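Gornwood bench notes, February
4 comments | 2 shares

Okay, budget season. Annatjie Moodley wants my equipment list by the end of the month, and I've been putting it off with every excuse I could find, so I'm going to do it here in the notebook where at least the rest of you can yell at me in the margins.

Starting point: the wish list from last fall had 41 lines on it. Forty-one! I went through it this morning with a big coffee and struck out everything that was really "would be nice" (goodbye, second label printer, I hardly knew you). What's left is mostly hands, things for hands to pick up, and places to put those things.

The big question is still whether we spend on another five-fingered hand or go with a pair of simple grippers and put the difference into spares. Kevser Kozan is firmly on the side of grippers. Her argument is that most of the shelf work is cylinders and boxes, and you don't need a thumb for a box. My argument is that we keep promising people we'll do awkward stuff, like items lying on their side on a sloped shelf, and I'd like to have fingers for that. We went back and forth over lunch and neither of us moved an inch, so both options are going into the request with separate totals.

Chip canisters are staying as the standard object for now. They're cheap, they come in loud colors, and anybody can buy more at the corner store. The one thing I'd like to fix is that we have no proper record of which ones are full and which have been emptied and weighted, so please, please put a dot of marker on the bottom when you mess with one.

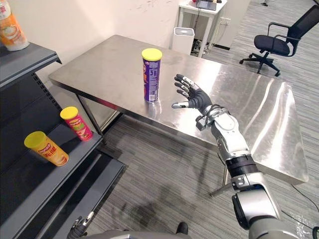
What goes in the request

- Hand, five fingers, same model as now. Gisier quoted it with cables and the connector module bundled, which I like, because the last time we bought those separately I spent a whole afternoon on the phone.
- Or: 2 grippers from Söderlund plus a spare set of fingertips. Kevser is writing this part up. Kevser, if you're reading this, I need your numbers before mine look silly.
- Fingertip covers, box of 100. We go through these way faster than I planned for last year. I'm not splitting the box with the other bench this time.
- Matte mat for the steel table. The top throws bright streaks of light back up at the camera, and I'm tired of fiddling with exposure. I put 200 dollars against this and I bet it comes in under.
- One more bay of the gray store shelving with the sloping shelves, if Grellik still carries the same uprights. If they changed the slot spacing I'd sooner wait than end up with two kinds of brackets in one drawer.
- Cable sleeve for the wrist. Tiny money, but I keep forgetting it, so it gets its own line!

Things I took off and may regret

The taller table. We've talked about it forever, but moving it means redoing the arm reach checks, and I don't want to lose a week to that in spring. Also the floor cable cover, which I'm just going to buy out of the small-purchases card and not bother Annatjie with.

Service contract

Still don't know. Gisier wants us to sign for the hand and the arm together. I asked for the hand alone and got a very cheerful email that didn't answer the question. Going to call after 3 pm, when the person who knows things is usually at her desk. If they won't split it, I'd lean toward no contract and a bigger spares line, and then we'd want two of everything in the finger kit.

To do: get the Söderlund lead time in writing, measure the gap beside the shelf before ordering anything, send the draft to Annatjie.

Recent entries
Wrist cable routing, take three
Shelf labels and who moved them
Spare parts drawer, the great cleanout
Notes from the Grellik call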